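Wafula Obura on twelve years of night-shift portraits

2019-10-12

Wafula Obura had been up since four when we met at the Novitz Gallery, and he was still moving frames. Two of the larger prints had been hung too close to the fire door, and he wanted them on the back wall before the lights were set. He carried one end himself, put it down on foam blocks and then sat on a packing crate to talk.

The show is called Nemcombe Nights. It brings together portraits Obura made over 12 years in the port town of Nemcombe, nearly all of them of people working between midnight and six in the morning. There are bakers, dock crews, nurses, a woman who cleans the council offices, two brothers who drive the first bus. All of it is on black-and-white film, and most of it was shot with one lens.

"I was working nights myself when I started," Obura said. "I was in the sorting room at the post office. I had a camera in my locker and a half-hour break. I couldn't go anywhere in half an hour, so I photographed whoever was also on a break."

He asked permission first and still does. Some people said no, and a few of those changed their minds years later. He doesn't pose anyone, though he does ask them to stay where they are for a minute or two. The exposures are long, and a lot of the early negatives are blurred.

"I didn't own a tripod for the first winter. I used a bag of rice. You can see it in the work if you know. Everything from that winter is shot from table height."

He kept every negative. When he and the gallery started on the selection last year, there were 2462 of them in shoeboxes at his sister's house in Varnadthorpe. Some had water damage along one edge. The rest were in good order, filed by street.
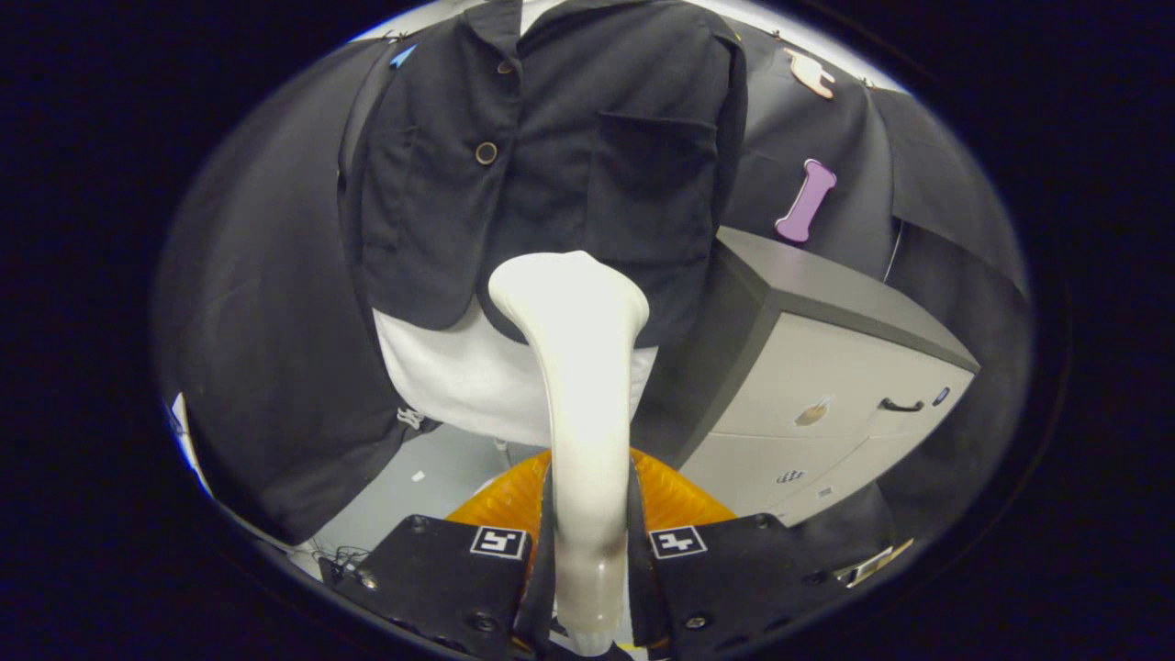
Erick Temba, asked the same afternoon about those boxes, remembered them less kindly. The filing by street was no use to him at all, he said, as half the streets in Nemcombe have been renamed, and he spent the first month with an old bus map trying to work out what he was looking at. He would have liked dates. There were almost none.

Temba curated the show. He and Obura have known each other a long time and disagree in front of other people without any trouble. The main argument was over size. Obura wanted everything small, the way he had printed it in his bathroom, so that people would have to walk up close. Temba wanted at least part of the room to be seen from the street.

"I said to him, you have a window that faces a bus stop," Temba said. "People will be standing there at six in the morning, coming off shift. Give them something they can see through glass."

They settled on 5 big prints and kept the rest at bathroom size. The big ones were made at the Coutinho print room, on fiber paper, and each took most of a day. Obura stood next to the tray for all of them. He had never seen his own pictures larger than a magazine page.

"It was a shock," he said. "There is a man in one of them, a welder, and I had never noticed that he was laughing. I printed that negative maybe ten times at home. On the small print his mouth is just a dark line."

Did he think about leaving it small, given that?

"Yes. For a day. Then I called him and asked if he remembered laughing. He said no, but print it big."

The selection took longer than the printing. Temba made a first cut alone and got down to 500. Then the two of them went through those on a light table, two evenings a week, and took out anything that depended on the clothes or the machinery to be interesting. Obura was the harsher of the two. He removed several pictures that had been published before, including the one of the crane driver that people tend to know him for.

"It's a good crane," he said. "He's tiny in it. I couldn't tell you one thing about him from that picture."

Temba had wanted to keep it. He thinks visitors who come for that picture will ask where it is, and he has told the front desk what to say. It is in the book, which will be out in November, with a short text by Obura on the opposite page.

There is no writing on the walls apart from first names and the hour each picture was taken. Obura wrote the hour on the negative sleeve every time, even though he rarely wrote the day. I asked him about this and he looked surprised by the question.

"The hour is what changes the face," he said. "Two o'clock and five o'clock are different people. I don't know what year most of these are. I could find out from the shoes."

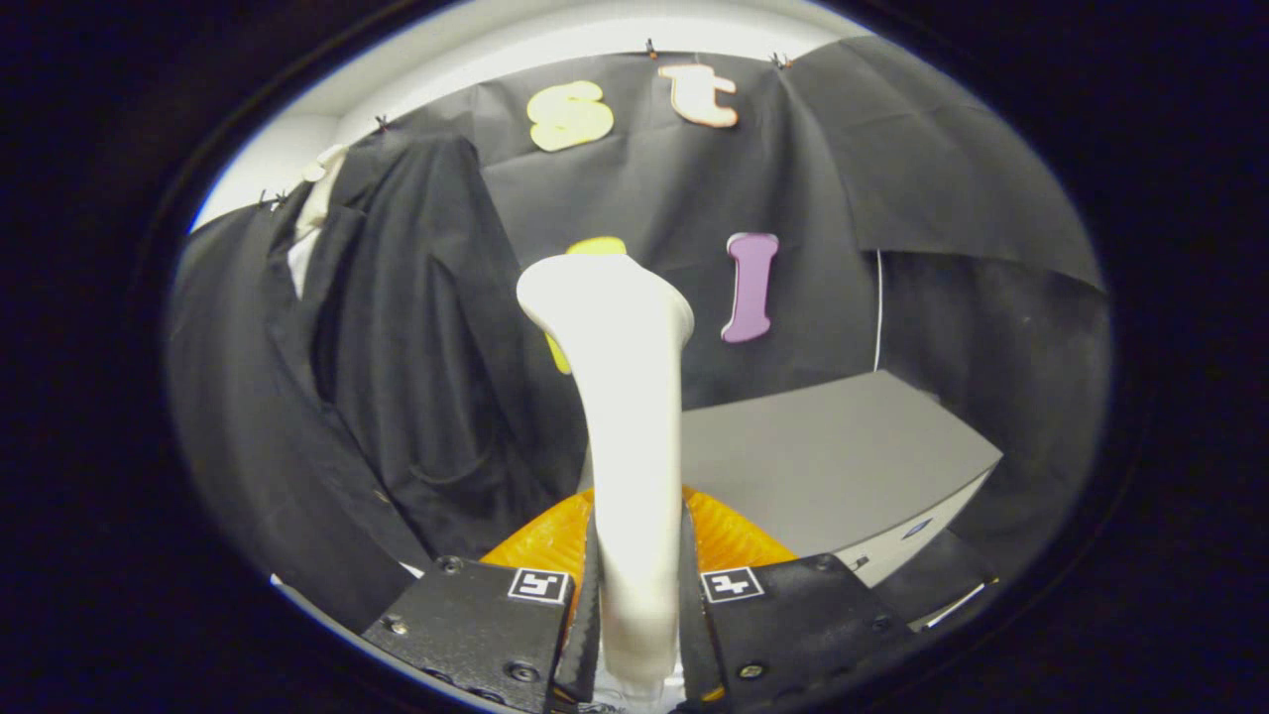

Held upright: the white form, with its broad, rounded top.

He left the post office in the sixth year of the project, and for a time he took no night pictures at all. He had work by then, mainly weddings and school portraits in Varnadthorpe, and he was sleeping normally. He thought the series was finished. What brought him back was a request from one of the bakers, who was retiring and wanted a picture of her last batch.

"I went for her and stayed until seven. I had forgotten how quiet people are at that hour. Nobody performs. They are too tired, and there's work to do."

The later pictures look different. He had a tripod and a better meter, and he stood farther back. Temba has hung them across from the early ones and left the middle of the room clear. He says he prefers the first half. Obura prefers the second, or says he does.

"Erick likes the rice bag," he said. "He thinks it's honest. I think it's a rice bag. I would have used a tripod if I'd had the money."

Many of the people in the pictures will be at the opening, which has been set for eleven at night so that those on the late shift can come before work. The gallery will stay open until morning. Temba had to get that approved by the building, and he says it took more letters than the insurance did. There will be soup.

Obura sent each sitter a print, or tried to. A handful had moved away and he is still looking for them. One wrote back to say that the man in the envelope wasn't him. Obura checked the sleeve, found that he had mixed up two night porters at the same hotel, and mailed both prints again.

He isn't sure what comes next. He has been photographing early swimmers at the Nemcombe sea wall, in color, and doesn't like any of it so far. The light comes up too fast, he said, and everyone is cheerful. He plans to give it one more winter.

Before I left he asked me to hold the other end of a frame. It was the welder, heading for the window. Temba came out of the office, looked at it from the sidewalk through the glass and held his hand flat, a little lower. We moved it down, and he went back inside to answer the phone.

Nemcombe Nights is at the Novitz Gallery through the end of November. Admission is free, and the entrance is on the side street.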